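The **Flolasik comparison** is a long-running bench trial of two-finger grippers, kept up by the small workshop at Pristora and named after the controller that drives it. It grew out of an argument over whether a gripper that does nicely on blocks and cups can also be trusted with thin, floppy things such as a sheet of paper, and it has happily wandered a good way from there.

Two arms share one aluminum rail at the front of a patterned booth, and each one carries a black gripper. The Talebi fingers are the stiffer of the two designs under trial, while the Flulledach fingers give a little at the tip, and most of the friendly disagreement in the project's notes comes down to that bit of give. 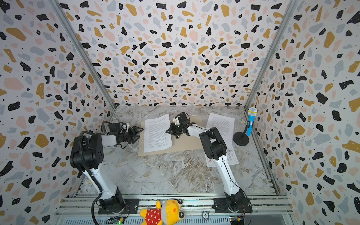
**Why is paper harder to pick up than a block?**
A sheet lying flat offers almost no edge for the fingers to close on, so the gripper has to slide it, buckle it or lift a corner first.

The log had reached 2,484 attempts by Jun 28, 2021, counting both designs together. Each session runs to 20 attempts per design, and the fingers are wiped down before the next one starts (a habit adopted in August of the year before, after a long spell of puzzling results). Soft tips have generally done better at corners, and stiff ones at anything that must be set down square.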